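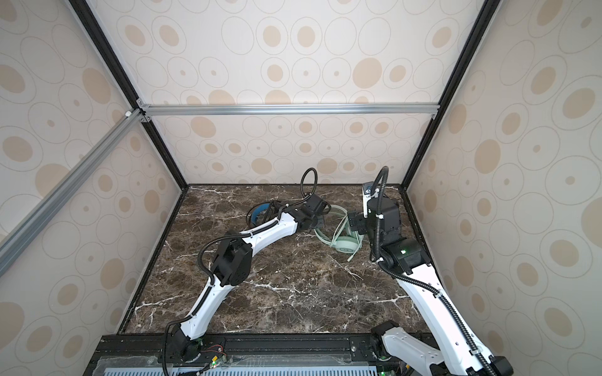
Welcome back, friends! Giang Giáp here, still working through the Fillero two-arm kit on loan from Brastura, and today I'd love to walk you through handling a headset with a cord, easily my favorite exercise so far.

## Set it down

Lay the headset on its side between the arms, with an ear cup facing up, and let the cord fall in loose loops (don't fuss over them, they'll never land the same way twice!).
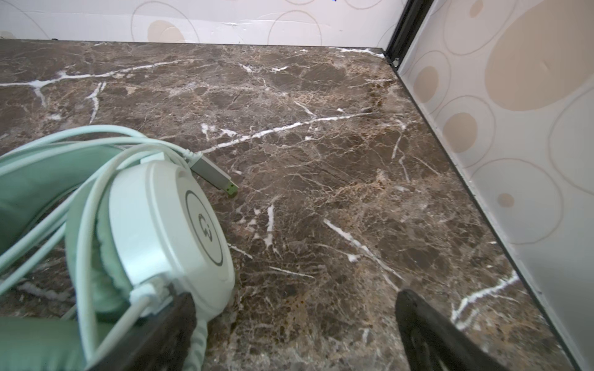 Next, open the gripper and come in low and slow. I keep the speed at 30 percent, and I like to practice the approach a few times before closing on anything.

## Bring in the other arm

Once you're comfortable, let the second arm share the job:

- keep both wrists clear of each other
- pause 2 seconds before lifting 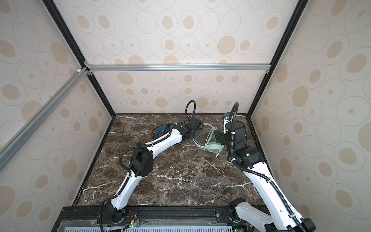
Save your run under a name you'll recognize later. Mine is "Midwood 218", and I'll use it again when we get to sorting.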